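An open day among the shelves at Lerthorpe

By Gadisa Worku

The unit at the end of the Lerthorpe estate used to store carpet samples. You reach it by a side door next to a tyre fitter, and on Saturday, June 7, 2025 the only sign that anything was going on was a sheet of paper taped to the glass with an arrow on it. Inside there was a queue for name badges and a much longer one for tea.

Henríquez, the firm that rents the unit, builds control software for robots that put things on shelves and take them off again. It doesn't make the robots. It buys those in and then spends months getting them to do something a teenager could do on a first shift. The open day was meant for shopkeepers, suppliers and anyone else from the Wurbridge area who wanted to look, and people had come from as far as Zitomley, an hour and a half by bus.

Brenda Zapata runs the floor. She gave the first talk standing up, without slides, and kept it short. Her main point was that stacking is a harder job than it looks from the customer's side. A shop wants the labels facing out and the front of the shelf full. A tube of crisps will roll if it is put down at the wrong angle, and it will crush if it is held too hard. A person feels both of those things before they happen. A robot has to be given some way of knowing.

The demonstration area was a mock aisle: a run of dark shelving against a white wall, a steel table next to it, and snack tubes to be moved from one to the other. The robot has two arms and a hand on the end of each. Visitors stood behind a strip of yellow tape and were asked not to lean over it.

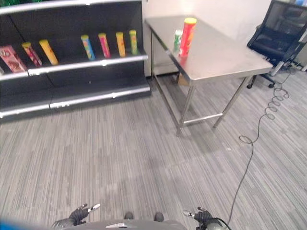 Khurram Warraich wanted to know why anyone would pay for hands with fingers when a suction cup would lift a tube of crisps for a fraction of the money. He asked it loudly enough for the back row, and a few people nodded.

Zapata said it was a fair question and that for a warehouse full of identical boxes she would buy the suction cup herself. Her customers are small shops. In a small shop the same shelf might hold tubes, tins, bags and a box of something seasonal, and the next week it will all have moved. A cup that works on a flat lid is no use on a bag. She would like one tool that copes badly with everything at first and then gets better, and fingers are the nearest thing to that she has found.

The getting better is slow. Henríquez has logged 3000 attempts at the crisp tube task since November, and the early ones were poor. The staff keep the bad ones, which are as useful to them as the good ones. Every attempt is stored with what the cameras saw and what the joints were doing, and then somebody has to sit and mark where it went wrong. Olga Quezada does much of that marking. She told me she can get through 700 clips in a good week if the office is quiet, and that she no longer buys crisps.

There are cameras on the robot at the head and close to the hands. The close ones give a view that takes some getting used to. Everything near the thumb looks enormous, and the fingers beyond it look like somebody else's. Quezada had put one of these views up on a monitor for visitors, and children in particular liked watching it. 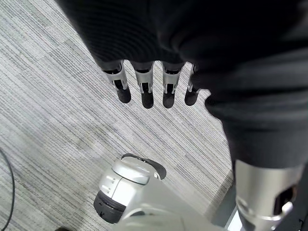
It would never keep up on a delivery morning, according to Wiremu Te Moana, who said he had timed one run on his phone and could have filled the whole bay by hand in the same time with a cup of tea halfway through.

He was right about the speed. The arm moves at the pace of somebody carrying a full bowl of soup. Zapata said it could go faster and had been told not to while visitors were in the building, but she didn't claim that the faster setting would beat a person either. Her case was about the hours when there isn't a person. The shops she talks to close at ten and open at six, and a slow machine that works between those times has eight hours to fill a bay.

I asked what happens if it knocks something over at three in the morning. For now, she said, it stops and waits, and the shop finds it standing there when the lights go on. Teaching it to pick up after itself is on the list for next year. Spills are further down the same list.

Between runs there was a second table by the kettle, where people could try the task with thick gardening gloves on and one eye shut. This was Quezada's idea and it was the busiest thing in the building. The winner, a girl of nine, stood 12 tubes in a row without dropping one. Most adults gave up after four or five.

After lunch the staff showed one of the hands at close quarters.
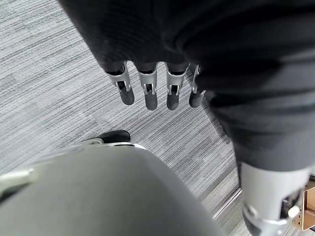
Hands are where most of the repair time goes. Each finger is a small machine in its own right, and one that sticks can hold up a whole afternoon's work while it is opened and cleaned. The parts you see first are the brushed-metal finger joints with their pins and slots, and then the black tips, which do the touching. Over the arm and the back of the hand goes a dark fabric sleeve, soft like knitwear. Zapata said dust was the thing she worried about most, with grease from fingers a close second, and she meant human fingers. She asked us twice to keep our own off.

Tips are replaced on a schedule and sleeves go in the wash. A shop that took on one of these machines would need somebody who could do both, and a woman from a farm shop asked whether that person would cost more than the one the robot was standing in for. Zapata said that at present, yes. The price of the hands would have to come down a good deal before she could send out a quotation without apologising for it.

The last run of the day was the small can. It is shorter than the tubes and harder to place, as there is less of it to hold and the fingers come close to the tabletop. The talking stopped while the arm went in. A man near me was holding his breath.
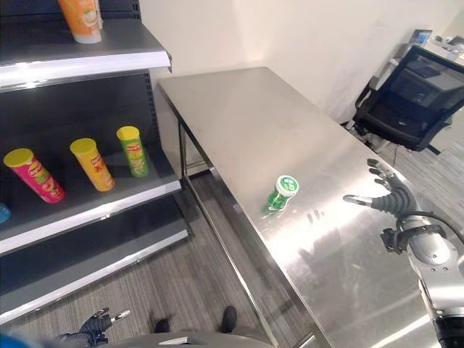 A hand open above the steel table, beside the green container.

Henríquez plans to put a machine into one real shop for a trial, at night, with a member of staff sitting in the stockroom for the first few weeks. The shop has been chosen but not named. It carries 1000 lines, a small number for a shop and a very large one for a robot that has so far concentrated on crisps. The crisps will come first, then tins. Bags have been put off until the autumn, and Zapata pulled a face when somebody asked about eggs.

By half past four the badges were back in their box and the gloves were in a heap by the kettle. Quezada was already at her desk with the day's clips open, marking the first of them.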